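Le cahier de Momel

À Gratlow, l'école donnait sur le port, et par les fenêtres du fond on entendait les poulies. Jagadeesh Fernandes y enseignait les mathématiques aux enfants de dix ans. En janvier, il leur avait proposé une chose simple : chacun choisirait une question et chercherait la réponse à sa manière, dans un cahier sans lignes.

Les questions arrivèrent vite. Combien pèse la pluie qui tombe dans la cour ? Combien de pas jusqu'à la boulangerie Brosell ? La petite Momel, elle, ne rendit rien pendant deux semaines.

— Je n'ai pas encore de question, dit-elle enfin. J'ai seulement une réponse.

— Laquelle ?

— 1 285.

Le maître posa sa craie. Il voulut lui expliquer que l'on commence par l'autre bout, mais il était quatre heures et la cloche sonna avant lui.

Le lendemain, elle apporta son cahier. Le nombre était écrit au milieu de la première page — très grand, à l'encre bleue. Sur les pages suivantes, elle avait essayé des choses. Ce n'était pas le nombre de marches du phare. Ce n'était pas l'année de la vieille église, construite bien plus tard. Elle avait demandé à monsieur Varghese, le réparateur de bateaux, si c'était peut-être une longueur de corde. Il avait réfléchi longtemps et il avait répondu que non, mais que c'était un beau nombre pour une corde.

— Et d'où vient-il, ce nombre ? demanda Fernandes.

— De ma grand-mère. Elle l'avait écrit derrière la porte de sa cuisine. Elle est partie avant que je demande.

Il ne sut pas quoi dire. Il prit le cahier chez lui, avec l'intention de mettre une remarque dans la marge. Tard dans la soirée, il y cherchait encore des diviseurs. Cinq, et puis 257, qui ne se laissait diviser par rien.

Il écrivit au crayon, très petit : « Continue. As-tu regardé derrière les autres portes ? »
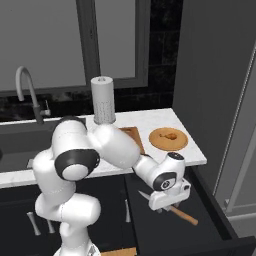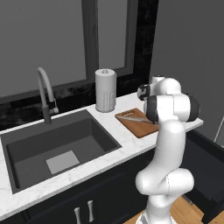
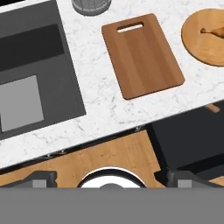
Deuxième partie : les autres portes

La maison de la grand-mère était à vendre depuis l'automne. Momel avait gardé la clé dans une chaussette. Derrière la porte de la chambre, elle trouva un deuxième nombre, plus petit et presque effacé, et elle s'assit par terre pour le recopier.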